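The Tasting Menu That Wants Your Evening
Bleddyn Dafis
Apr 7, 2023

The email from Kistgate came with a list of instructions. Arrive at ten to seven. Wear no scent. Do not ask for salt. I have eaten in a lot of restaurants and I've been told off in a few of them, but seldom before I had found my coat.

Kistgate is the new place from the people behind Skernuser, which closed in January after a run of reviews far kinder than mine. It has 8 tables, one sitting a night and a set menu at £144 a head before drinks. You pay when you book. If you fall ill, you may send a friend.

I went hoping to be wrong about it. The bread was very good, dark and sour, with a crust that fought back. A bowl of mussels in cider was better still, and gone in four mouthfuls. Then came a leek, and with the leek came a speech. Our waiter told us where it had grown, who had pulled it up and what the chef had felt when he first tasted one like it. It was a decent leek. It needed salt.

By the sixth course the speeches had grown longer than the food. A cube of lamb the size of a domino got two full minutes, most of them on the subject of smoke. I couldn't taste any smoke.

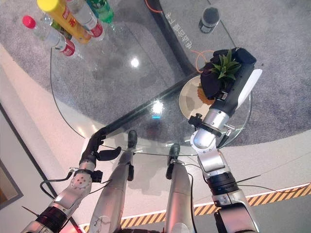 Is a set menu at this price ever worth the money?

Now and then, when the kitchen has more ideas than you could order for yourself and gives you enough of each to form a view. Kistgate had three such plates out of eleven.

The wine, poured from a list of 40, is where the bill climbs. The pairing adds £95, and the glasses are small. I asked for a plain white by the glass and was steered, politely and twice, towards something cloudy.

It is full until autumn, all the same. The owners say 1,000 people are on the waiting list, a figure I have no way to check and neither have you. Bereo, round the corner, does a whole grilled plaice with potatoes for £19 and will feed you at half past nine if you knock. I went there the next night. The woman at the next table was sending back her chips, and they brought her new ones without a word.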